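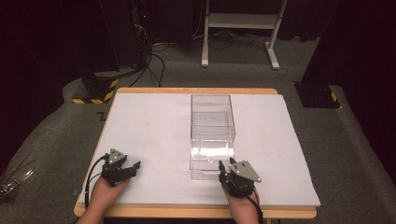 关于我们

Wimia 工坊是一个共用的工作间，大家在里面自己做机器人和小型的自动化设备。我们从四个人开始，那时候只有一张桌子和一台二手的打印机。现在的地方面积是300平方米，一共有40位会员，有的人每天晚上来，有的人一个月来一次，两种都欢迎。

我不是在中国长大的，中文是后来学的，所以这一页如果有写得不太自然的地方，请您原谅。我会尽量写得清楚。

我们做什么

工坊里大部分的项目和“手”有关系，就是夹爪、手腕、手指，还有控制它们的电路和程序。最早的会员里有两位是做机械设计的，他们先做了一只夹爪，别的人看见了也想做，这个方向就这样定下来了。后来也有人做移动底盘，有人做自动浇花的装置，有人给自己家的猫做喂食机。这些我们都支持，可是如果您问我们最熟悉什么，回答还是夹爪。

我们自己的夹爪项目叫 Grilteo。它是手持的，人拿着它做动作，开抽屉、拿杯子、把东西放进盒子，以后再让机械臂学习同样的动作。现在用的是第四个版本。第一个版本太重，拿十分钟手腕就会酸。第二个版本轻了很多，但是手指的弹簧选得不好，夹小东西的时候会滑。第三个版本只做了一对，现在放在门口的架子上，新来的会员可以拿下来拆开看，看完请装回去，螺丝放在旁边的小盒子里。

到现在为止，我们一共记录了1,172次练习动作，其中抽屉类的最多。抽屉看起来简单，做起来比较麻烦：拉的力气大了，整个盒子会跟着一起走；力气小了，抽屉不动。透明的抽屉还要更难一点，程序常常看不清楚它的边在哪里。这个问题我们还没有完全解决，有经验的朋友请一定来和我们谈谈。

怎么工作

工坊没有老师，也没有固定的课程。每个项目有一本纸的记录本，做了什么、改了什么尺寸、买了什么零件，都写在里面。我知道很多地方已经不用纸了，但是手上有胶水的时候，纸比较方便。图纸的电子文件放在共用的硬盘里，文件名请写项目名和版本号，不要写“最终版”。

材料方面，螺丝、线材、轴承由工坊统一购买，会员按照用的数量付钱。电机和控制板请自己准备。金属板的切割我们自己做不了，送到隔壁街的 Crabtree 加工店，一般三到五天可以拿回来。如果着急，请先打电话问他们，不要直接去等。

也可以在家里做一部分。我们有不少会员住的地方比较小，他们在家里写程序、焊接小的电路板，周末再带到工坊来装。工具可以借回家，电钻和示波器除外。

关于名字

常常有人问 Wimia 是什么意思。它没有特别的意思，是第一批的四个人各自写了几个字母，然后放在一起读，觉得这个最容易记。工坊登记用的名称是 Trernetti，所以您收到的收据上面会写 Trernetti，请不要担心，是同一个地方。

加入我们

不需要有工程方面的经验。我们的会员里有会计，有中学生的家长，也有已经退休的电工师傅。第一次来请先写邮件，告诉我们您想做什么，或者只是想看看，都可以。参观不收费，一次参观的时间是一个小时左右。决定加入以后，会有一位老会员陪您使用每一台机器一次，然后您就可以自己用了。

四月我们会增加两张工作台，到时候可以再接受几位新会员。如果您想用其中一张做比较长时间的项目，请在邮件里写明需要多大的地方和多长的时间。

本页更新于2023年2月

联系我们 | 参观预约 | 工坊规则 | © Wimia 工坊（Trernetti）版权所有 | 返回顶部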